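Drawer runners under a cutting bench keep creeping open
Stetach Help > Workshop and Storage > Drawers

benchleft_oh
Posted Thursday

I have a steel bench with a row of Lallex full-extension runners under it, the 300 mm size. The top drawer holds hand tools and is close to its limit. It stays shut when the drawer is light, but loaded up it drifts forward over a few hours until it hits my knee. The bench top reads level side to side. I have not checked front to back.

Things I have tried: cleaned the tracks with a dry cloth, swapped the left and right runners, tightened every screw. No change. The runners have the plain detent at the back, no soft close. Do I need a different runner, or is this a mounting fault? The Fagerlund catalog lists a locking version but it costs twice as much and needs a wider side gap.

3 replies

Vetgate
Moderator

Check front to back first. The detent on that style is a small plastic bump and it holds very little. A heavy drawer on a slope of even one degree will pull through it, slowly if the grease is thick and fast if it is not.

Put the level on the runner itself. Bench tops and runners do not always agree, particularly where the side panels were drilled by hand. If the runner falls toward the front, loosen the front screw on the cabinet member, raise it in the slotted hole and tighten again. Do both sides by the same amount or the drawer will rack.

Then measure the side gap at the front and at the back. The two figures should match. If the back is wider, the drawer member sits proud and never reaches the detent. A paper shim behind the rear screw is usually enough.

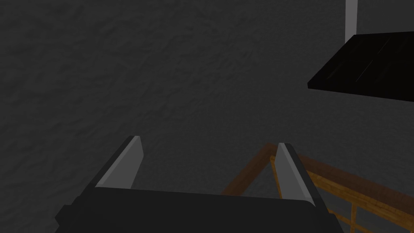 Parallel gripper, black body, light gray pads on the inner faces.

The equal-gap rule applies to anything that slides in pairs. Measure at both ends -- one reading in the middle says nothing about whether the two sides are parallel.

On the locking version: fine product, but it will hide the fault and wear out early if the runners are out of line. Fix the mounting first.

drawer2000
Just buy the locking ones. Had the same problem, got tired of it.

millcreek_tk
Agree with the moderator on the level, with one addition. Look at the load. Weigh the drawer with everything in it and compare that with the rating stamped on the rail. Mine was rated at 100 lb and I had 112 in it. The rails bowed in the middle, which tipped the front down when the drawer was closed. No amount of shimming cured that.

I moved the sockets to the bottom drawer and the creep stopped the same evening. The bowed pair had to be replaced anyway -- once the balls have marked the track, the drawer feels rough at that spot for good.

Also, do not oil the tracks. Oil picks up filings. A thin wipe of the grease that came in the bag is all they need.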